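Teaching by example: the household programme at Eltitz

20/12/2022

The manipulation group at Eltitz has spent the autumn gathering examples for a learning system intended to carry out simple tidying work. The programme began in September with a single work cell and has since grown to 3, each set up to resemble a small part of a home or office. The head of the group received us for a conversation on how the material is collected and what the partners expect of it.

The recordings are made by trained operators, who guide the arm by hand controls through a complete task. Picking up discarded bottles and placing them in a waste bin is among the tasks now under way. "We chose it because everyone understands what a good result looks like," the head of the group said. "The difficulty lies in the objects. Clear plastic takes on the look of whatever is behind it, and a system that has only seen solid colours will reach for the wrong place."

To date the group has accepted 2681 examples, of which 189 were recorded a second time after review. Each example is checked by a person who did not record it. The reviewer may accept it, return it with a note, or remove it from the collection altogether. 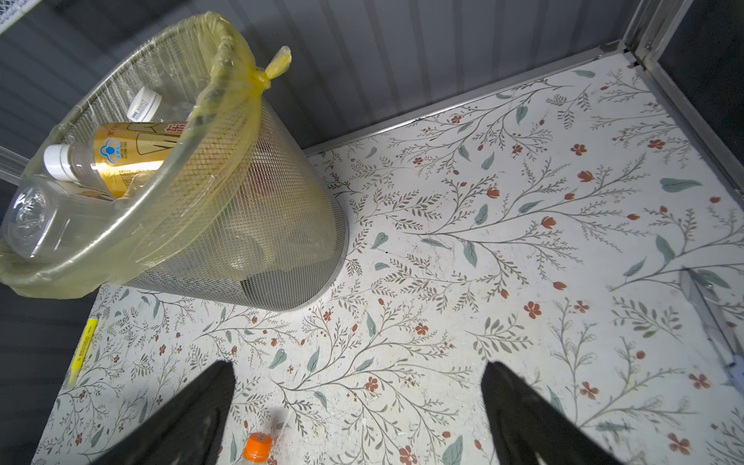 Asked whether a returned example was regarded as a failure, the head of the group disagreed. "A hesitant movement can be very useful. If the operator misses a bottle and then corrects the approach, the system has something to learn about recovery. What we remove are recordings in which the operator has lost sight of the task – those teach a habit that is hard to undo later."

The choice of surroundings has received similar attention. Floor coverings are varied between sessions, and patterned surfaces are used on purpose. "Homes are not laboratories," we were told. "People have flowers on the floor and things left lying about. We would like the system to meet that early."

Operators work in sessions of 20 minutes, followed by a break. The limit was set after the reviewers noted that movements became shorter and less careful towards the end of longer sessions. New operators spend their first days on practice recordings, which are kept apart from the main collection.

Wamex maintains the recording software and Van Wijk supplies the work cells. Skillby, which joined the programme last, is responsible for operator training and has prepared a written guide to the grading of examples. The guide is being revised to cover objects that lie partly against one another, a case on which reviewers have often reached different decisions.

The next stage will add the sorting of bottles from other waste. The head of the group declined to give a date for the first trials outside the building. "We will go when the reviewers agree with one another," he said. "At present they still argue over bottle caps."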